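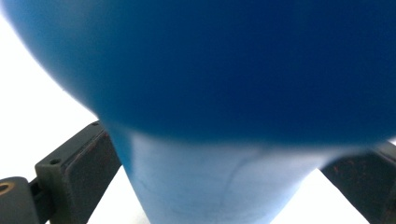 Something blue, very close up

From: Leszek Tomaszewski
To: neneck-players list
Subject: Re: [neneck] Plidus going to season passes

Nhi Âu wrote on Saturday:
> Flenum have put the plan for Plidus up on their forum. The base
> game goes free in February and everything after that comes through
> a season pass, 3 seasons a year. If you already own it you get the
> first season thrown in. They reckon the player count will triple
> and the servers will finally fill up outside of peak. I think we
> should move our league night over before the rush, while we can
> still get a clan name we like. Who's in?

I'm not in yet, Nhi, and I'd want a fair bit more from Flenum before I was.

Triple from what? I was on at 9 pm last night and the lobby browser showed 19 people on the Oceania server, two of whom were parked at the spawn point the whole time. Triple that and you still can't fill two matches at the size our league plays. The forum post gives no starting figure at all, only the multiplier, and when Witold asked for one in the replies he got a thumbs up from a moderator.

Then there's the free season for existing owners. Read the second paragraph again. It says "eligible accounts", and the link for what makes an account eligible goes to the general support page. I paid full price at launch and bought the winter maps as well. I'd like to know whether I keep those maps or whether they get folded into a pass I have to renew every four months. Dorota Szczepańska put in a ticket about exactly this and has had the automatic reply so far.

We've also done this before. Some of you weren't on the list when we shifted everything to Głowacki because it was about to be huge. We spent 12 weeks rebuilding the ladder, Norbert Kováčik rewrote the scoring script from scratch, and the matchmaking was switched off before we'd finished one full season. The old ladder never got its numbers back. I still have a 300 page export of match results that I can't open in anything.

I've got no quarrel with the game itself. The handling is good, the night maps are the best I've played on, and I'd happily put in a few casual rounds. If you want to reserve a clan name, go ahead, it costs nothing as far as I can tell. But moving league night is another matter, and I'd vote against it until the first paid season has been out for a while and we can see what's in it and what it costs in Australian dollars.

Witold, did you ever find out if private lobbies stay in the free version? If they're going behind the pass I don't see what there is to discuss.

Leszek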